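Chapter 7
Choosing a Gripper Without Losing the Argument

We use cookies to remember your reading position and to improve our site. By continuing you accept our cookie policy. Accept / Manage settings

Every gripper is excellent in its own brochure. It lifts an egg, then a brick, then the egg again, and the egg never seems any the worse for it. Your job, once the boxes arrive and the invoice can't be sent back, is to find out what the thing does on your bench with your objects and your slightly crooked table.

This chapter is about comparing grippers fairly. It follows a trial we ran in July on three parallel-jaw models, the Skomenon, the Nelow and the Vetia, all driven by the same Chow controller. We kept the controller fixed on purpose. Change the hand and the controller together and you'll learn that something got better or worse, and you'll be free to believe whichever explanation you liked beforehand. People have built careers on this, but we don't recommend it.

7.1 What counts as a try

Before you touch the arm, write down what a success is. Ours read: the object leaves the surface, stays in the fingers for 3 seconds, and goes back down upright within its marked outline. It took us an embarrassing afternoon to agree on "upright". A plate leaning at a jaunty angle was defended with real passion by one half of the team.

Each gripper got 600 tries, in the same order, from the same list of starting poses. We had planned on 1,000. The budget had other plans, and it is better to finish a short trial than to abandon a grand one and round up. Failures were logged by type: missed, slipped, knocked something else over, or stopped by the controller. The last group caused the most quarrelling, as nobody likes to see a good hand marked down for a nervous controller. We marked it down anyway and kept the group separate in the tables.

7.2 Picking objects that fight back

A cube of foam will tell you that all your grippers are wonderful. Include it if you need cheering up, then move on to things with gaps, thin edges and awkward neighbours. Kitchen goods are cheap and very good at this.

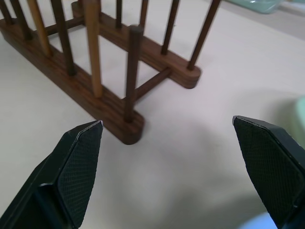

Clearance is the measure most often left off the data sheet, and it decides more trials than grip force does. A finger needs room for its own thickness on both sides of whatever it is closing on, and a little more for the error in the arm. Open jaws take up a lot of table, so plan the approach with the fingers at full spread, as they are opened wide beside the dish rack, and check what the outer faces will meet on the way in. The peg at the rounded end of the near rail makes a kind first target, with its flat top in plain view and open tabletop in front of it. The pale peg just behind it is a harder case, with pegs to either side along the rail. Start with the first, score it, and only then go looking for trouble.

Pad texture deserves its own line in your log. A knurled pad and a smooth one can behave like two different grippers, and pads wear. We changed ours every 72 tries - an odd number to settle on, but it matched the length of our pose list and saved an argument.

7.3 Before you begin

Run the list once with no object in place and watch the whole thing. It is dull. It will also show you the cable that snags at full reach, which you would otherwise meet at try 599. Then set the log sheet beside the stop button, agree on who is holding the pen, and turn to Exercise 7.1.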